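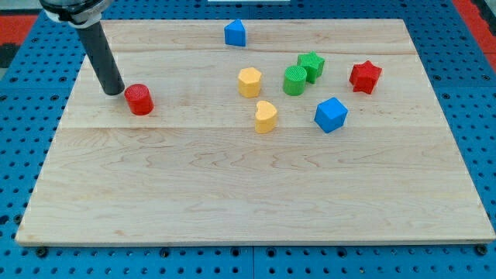 How to clean plastic shape-sorter blocks and sort them again

Posted 2021-04-28

Shape blocks go everywhere. They go in the mouth, under the sofa, into the sandpit and sometimes into the soup. In our small toy library in Tondham we lend out many shape sorters, and every one of them has to be cleaned before the next family takes it home. I write down the way I do it, because parents ask me for it quite often. It is also good for blocks which you bought second-hand.

What you need

A washing-up bowl, warm water and a little washing-up liquid
An old soft toothbrush
A wooden stick or toothpick
Two dry tea towels
A large flat board or a clean table

Step 1. Empty the sorter and look at every block

Put the blocks on the board with some space between them, standing up if they can stand. On pale wood a dirty place on a red or a blue block is easy to see. Turn each one in your hand and feel the edges with your thumb. If there is a crack or a sharp corner, the block does not go back to the child. Blocks with batteries, bells or stickers need another method, so put these aside.

Step 2. Soak

Lay the blocks in warm soapy water for 5 minutes. The water should be comfortable for your hands. I once used very hot water for a set from Waller Street market and two of the pieces did not fit through their holes any more.

Step 3. Brush the difficult places

The flat sides need only a wipe. Give your time to these places:

The ribbed tops. Some round blocks, like our red and green cylinders, have fine lines on the top face. Brush along the lines first and then across them.
The stars. Old biscuit likes to stay in the inner corners between the points. Go in with the toothpick, gently, and then with the brush.
The hexagons and triangles. Brush along each edge, from top to bottom.

Step 4. Rinse and dry

Rinse under the tap. If a block is hollow and you hear water inside, shake it well and leave it with the opening down, if it has one. Dry the outside with the first towel and leave everything on the second one overnight. In November, when our room is cold, I give them one more day. A sorter which is closed with wet blocks inside will smell – I know this from experience.

Please wipe the board also, but only with a damp cloth, and dry it at once. Wood should not stand in water.

Step 5. Sort and check

Now put the dry blocks on the board again and make groups. You can do it by shape (stars together, cylinders together) or by colour. By shape is quicker for finding what is missing, because you can compare directly with the holes in the lid. Push every block through its hole once. If one goes in only with force, look for dried soap or dirt on the edge of the hole.

Step 6. Let the child help

From nearly 3 years most children enjoy this last part. Begin with one question, for example "Where are the stars?", and wait for the answer. Younger children can simply drop the blocks in the box, and the noise is the best part for them.

How often?

At home, once in two weeks is enough, and always after an illness.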